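右臂为什么会自己松手

作者:Rosimeire Camargo
2020年10月28日

上周答应写一下右臂的故障,拖到今天。先说结论:线的问题,程序没错。

我们这套双臂台子内部叫 Caleo,任务是收拾书包:左臂管住包口,右臂拿东西。六月装好以后一直还算稳定。后来右臂开始出毛病,夹爪合拢,过一会儿力矩突然归零,爪子张开,手臂其余关节照常走。日志里只有一行通信超时,没有过流,也没有过热。

最开始我怀疑抓取力设得太高,把上限从60调到38,跑了一个下午,照样掉。Delia Barrientos 认为是舵机固件,重刷了一遍,还是掉。后来我把同一段动作连续放了10次,边放边记关节角度,发现每次超时都出在前臂往外摆、腕部同时回转的时候。角度一过某个位置,信号就断,摆回来又恢复。

问题出在那根紫色的线上。从夹爪出来的那一段要绕过肘部再往下走,当初为了好看,我在肘部外壳旁边扎得太紧,腕部一转就拽插头。外皮看不出损伤,剥开以后,里面一根信号线断了大半。 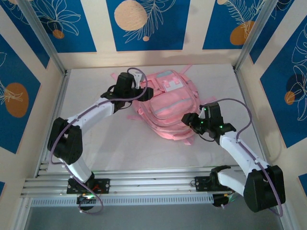
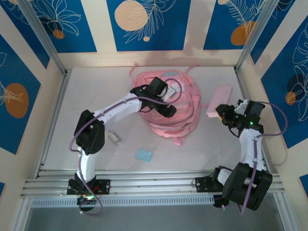 Caleo 台面,两条手臂和粉色书包。两张里右臂的线都在夹爪后面留了一圈弯。

换线花的时间不长,麻烦的是另一件事。通信断掉以后,夹爪控制器的默认动作是卸力,而上位机没有收到错误,继续执行后面的轨迹。也就是说,爪子已经松了,手臂还在往前走。那天 Delia 正伸手去扶书包,前臂从她手边扫过去,没有碰到人,但是距离很近。急停是我按的,我当时坐在另一头,反应慢了。

所以这次改了几处:

夹爪连续10个周期没有回应,两条手臂一起停,需要人工确认才能恢复。
肘部的扎带剪掉重扎,线留出余量,腕部转到两端极限各看一遍。
急停按钮加了一个,放在伸手整理物品的人够得着的地方。
手臂上电时不许伸手进台面。这条以前也有,没人认真执行,包括我。

卸力还是保持,我们争论过。保持夹持的话东西不会掉,可是万一夹到手就麻烦。最后没有改控制器的默认值,仍然卸力,只是让整台一起停。

左臂的线走法跟右臂差不多,目前没有出过错,下周也拆开看一遍。备用线跟 Plorkero 订了,还没到。

评论

老周:我们也断过,在底座那头。建议给插头加个固定夹,光留余量不够。

Villanueva:停机以后手臂是断电还是锁住?断电的话前臂会砸下来吧。

Rosimeire 回复 Villanueva:锁住,不断电。按急停才断电,所以按之前尽量先看一眼下面有没有东西。

小鹿:扎带那段看得我立刻去检查自己的了,谢谢。

联系作者:请在文章下方留言 | © 2020 Rosimeire Camargo | 返回顶部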